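This site uses cookies to remember your display settings. Accept all | Manage preferences

Bench notebook, cell 2
November, entry begun 8:40

Purpose of this entry: get the working rules for the block-pushing bench written down in one place before Chuang send their people to look at the procedure. At present half of it lives in the Misus wiki and half in Shu-fen's head.

1. Speed. Cap on tool speed is set in the safety configuration and locked by password. The slider on the pendant is not a safety limit and must not be quoted as one in a risk assessment. The old Drumthorpe write-up does this twice. Corrected in my copy.

2. Tool height. Lower limit is a plane fixed to the board surface, taught at all four corners. One corner isn't enough: I measured the plane after the last board change and it was out by enough to matter at the far side. Re-teach whenever the board has been unbolted, even if it goes back in the same holes. Record who did it.

3. Hands. No reaching over the board while the arm is enabled. Blocks get reset with the arm in protective stop or parked. Wing-sze Siu asked whether a paused program counts. It does not. A pause can be released from the laptop by someone who can't see the bench. 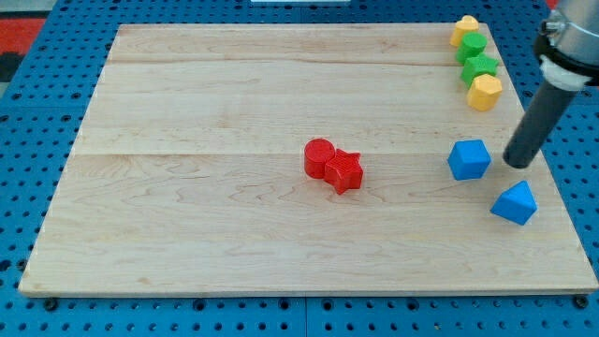 4. Block layout. Starting positions come from the list and are not to be tidied. If a block ends up against another one, leave it and log it as contact. Episodes where an operator nudged something mid-run are to be marked void, with the reason. I went through 213 logged episodes this morning and 30 had a blank in the reason field. Those stay out of the set until someone can account for them.

5. Tool. Rounded end only on this bench. Check it for play before the first run of a session and after any collision stop. If it has moved, redo the tool centre point before carrying on. Do not correct by eye in the program offsets.

6. Stops. Test the emergency stop at the start of each session with the arm moving at low speed. Write the result down. "OK as usual" is not a result.

Shu-fen Tai disagrees with me on item 4. Her view is that voiding every nudged episode throws away good data, and that a flag would do. Fair point for training. For evaluation I still want them out. We settled on flag for training, void for evaluation, and the Ziseo export script needs a second column to carry it. She is doing that.

13:15. Ran 57 episodes under the draft rules. Two collision stops, both from the tool catching a block edge on the way down. Approach height raised and the change logged. Item 5 check done after each, no play found.

15:50. Total for evaluation now 82 with complete records.

To do:
- print items 1 to 6 and put them at the bench
- ask Misus to archive the old wiki page
- confirm with Chuang which edition of the risk assessment form they want
- spare bolts for the board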